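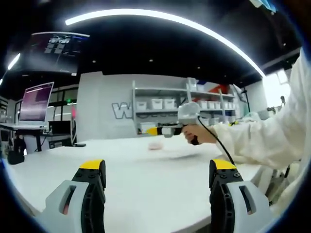
In praise of the slow train with too many stops

I took the stopping service to Lultholm in April, mostly by accident. The fast one had gone while I was buying a coffee, and the next thing on the board was a two-carriage train that called at every platform on the line, including a couple I had lived near for years and never once heard of. I grumbled my way on board. By the third stop I was having a lovely time, and I have been boring my friends about it ever since.

So let me bore you too. I think the stopping train is one of the best things we have, and I think we treat it very badly.

Start with the windows. On the express you get countryside as a sort of green smear, with the odd church tower going past like a dropped stitch. On the slow train you get back gardens! You get trampolines with the net half off, and runner beans, and a man in slippers shouting at a hose. You pull up beside an allotment and sit there for a full minute with somebody's rhubarb. I can tell you which houses between Baert Road and the river have had their lofts done, and I have never walked down any of those streets.

Then there are the people. The fast train is full of folk going from one big place to another, and good luck to them, but they've all got their laptops out. On the slow one, half the carriage is going two stops. They've got shopping. They've got a cello, or a grandchild, or a tray of bedding plants balanced on their knees, and because they'll be off again in seven minutes they don't bother settling in, they just talk. On that first trip I sat opposite Marek Krajčí, who had used the line to get to work for most of his life and was still riding it in retirement, to go and have his lunch at Driletti, the café by Lultholm station. He told me to have the bean soup. I had the bean soup. I've been back for it four times.

I know what the other side says, because I've heard it at dinner. Stopping services are slow, they run half empty in the middle of the day, they get in the way of the trains that earn the money. Some of that is true. If you catch the 10.40 there will be plenty of seats, and I won't pretend otherwise. But I don't think a train at twenty to eleven in the morning ought to be judged by the same rule as one at eight. The people on it are going to the dentist, or visiting someone in hospital, or they're seventeen and have a free period. Take that train away and they mostly don't drive instead. They stay in.

And the little stations matter even when you aren't using them. A village with a platform feels joined on to things. My sister lives out past Rendik, where the halt closed long before she moved there, and the old station house is a rather nice bed and breakfast now. Everyone in the village still gives directions from it. Left at the station, they say, second right after the station. They have a bus, the 367, which is a good bus with very cheerful drivers, but it stops running in the early evening and after that you're there until morning.

What would I like? More of them, for a start, and later in the evening. I'd like timetables on the platforms in print big enough to read without taking your glasses off and putting them on again. I'd like a bench at every stop, with a back to it. I would love it if the announcements said a word or two about each place, the way conductors on the old mountain lines used to - nothing fancy, just that there's a good walk up to the mill from here, or a market in the square.

Mostly, though, I'd like more people to try it. You lose 30 minutes going to Lultholm on the slow train compared with the fast one. I used to spend that half hour at the other end, waiting for my friends to finish work, in a shopping centre, looking at candles. Now I spend it looking at other people's runner beans. Sit on the left going out, for the river.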